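4.2 손목 카메라 영상의 모션 블러와 파지 시점 예측

본 절에서는 휴대형 그리퍼로 수집한 시연 데이터에서 모션 블러가 정책 학습에 주는 영향을 분석한다. 데이터는 Guerreiro 연구실의 수집 절차를 따라 얻었으며, 시연 수는 2,000개를 넘는다. 대상 물체는 장갑, 양말, 모자와 같이 형태가 쉽게 변하는 직물류이다. 각 시연은 접근, 파지, 이동, 놓기의 네 단계로 구분하였고, 단계의 경계는 두 명의 작업자가 독립적으로 표시하였다.

접근 단계에서는 카메라가 그리퍼와 함께 움직인다. 그러므로 손가락 패드는 영상 안에서 비교적 선명하게 유지되고, 물체와 바닥은 이동 방향으로 번지게 된다(그림 5). 이 차이 때문에 영상 전체의 평균 선명도는 블러의 지표로 적합하지 않다고 판단하였다. 우리는 그리퍼 영역을 마스크로 제외한 다음, 나머지 영역에서만 라플라시안 분산을 계산하였다. 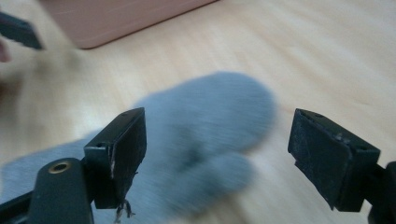 그림 5. 접근 단계의 손목 카메라 영상. 회색 니트 벙어리장갑과 나무 바닥은 번져 있으나 검은색 손가락 패드의 윤곽은 유지된다.

마스크의 경계는 패드의 끝에서 조금 바깥쪽으로 확장하였다. 확장하지 않은 경우에는 패드의 강한 윤곽이 계산에 포함되어, 블러가 심한 영상도 선명한 것으로 분류되는 문제가 있었다. 선명도가 기준값보다 낮은 영상은 삭제하지 않고 학습 손실의 가중치만 낮추었다. 영상을 삭제하면 접근 속도가 빠른 구간이 데이터에서 사라지고, 정책이 물체 앞에서 자주 멈추는 경향이 나타났기 때문이다.

입력 영상의 주기는 30 Hz와 60 Hz의 두 조건으로 비교하였다. 60 Hz 조건에서는 파지 시점의 예측 오차가 감소하였지만, 직물의 가장자리를 잡는 동작에서는 두 조건의 차이가 뚜렷하지 않았다. Nieto는 이 결과가 노출 시간의 영향을 받았을 가능성을 제기하였고, 이에 대한 추가 실험은 5절에서 다룬다.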